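# Skumau Shelf Cephalopod Survey: progress report to the Olberg Fund

Reporting period: second half of year two. Sections follow the numbering in the grant agreement. Section 4 (outreach) is unchanged from the previous report and is omitted.

## 1. Field sampling

The RV Bilby completed 12 midwater trawls over the Skumau slope between March and June. All tows were made at night with the opening-closing net. Target depth was 1000 m for the deep series and the upper mixed layer for the shallow series. Three deep tows were lost to a jammed release and were repeated on the next leg, at the cost of the planned repeat of the canyon transect. The canyon transect is now scheduled for the autumn cruise and needs no extra ship time.

Catches were dominated by small cranchiids, as in year one. Chiroteuthids were present in the deep series only. Most were paralarvae or early juveniles with the neck still long and the tentacles intact. Adults remain scarce and were nearly always damaged. Gelatinous tissue tears in the cod end even on short tows, and we have now shortened the deep tows further. Skin condition on the last leg was better, though the sample is too small to attribute this to tow length alone.

## 2. Specimen handling and fixation

Animals were photographed in chilled seawater, a piece of mantle or arm tissue was taken for sequencing, and the remainder was fixed in buffered formalin. Transfer to ethanol is done in steps at the Valdebenito station. Specimens moved straight to full-strength ethanol in year one shrank enough to affect the fin length index, and those measurements have been flagged in the database. They will be excluded from the growth analysis and kept for counts of suckers and gill lamellae, where shrinkage does not matter.

Tissue vials and jar labels now carry the same station code. Five year-one vials could not be matched to a jar and have been set aside. They may still be usable for barcoding, with locality given to cruise level only. 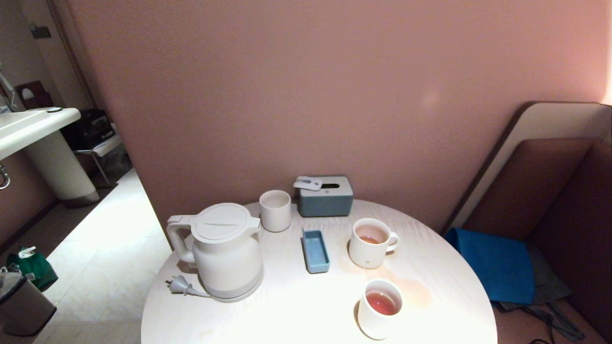
Morphological work at Valdebenito has concentrated on the funnel-mantle locking apparatus, the character on which most of the generic assignments depend. The cartilage is soft in juveniles and its outline changes with pressure from the forceps, so each one is now drawn twice on separate occasions and the drawings compared before scoring. The station's dry room is used for writing up and for breaks, and the kettle, cup and tissue box stay on the round table there; specimens, fixatives and used gloves are not taken into that room under the revised safety plan. Scoring of arm suckers is complete for the shallow series and in progress for the deep series. Beak extraction has been limited to damaged animals, so that intact specimens can be deposited whole.

## 3. Sequencing and identification

Extraction from the deep-series tissue has been slower than planned. Yield from gelatinous arm tissue is low, and the first batch gave mostly short fragments. Mantle muscle performs better and is now the default where enough of it remains. COI sequences from the shallow series fall into groups that agree with the morphological sorting, with one exception: a set of juveniles sorted as a single form on photophore pattern separates into two lineages. We have not assigned names. The photophores on the ventral surface of the eye are being re-examined before any decision is made.

Reference sequences for chiroteuthids are few, and several public records carry identifications that we could not confirm from a voucher. These records are used for comparison but not as anchors in the tree.

## 5. Budget and schedule

Spending on ship time is on plan. Consumables are over plan, owing to repeat extractions and the additional ethanol steps. We request permission to move the unspent travel allocation to consumables. No increase in the total is requested.

Outstanding for the next period:

- canyon transect, autumn cruise
- sucker counts, deep series
- repeat extractions from mantle muscle
- deposit of the first voucher lot, with station data
- draft key to juveniles of the shallow series

The draft key will be sent to the Fund with the next report. The locking-apparatus drawings can be supplied earlier on request.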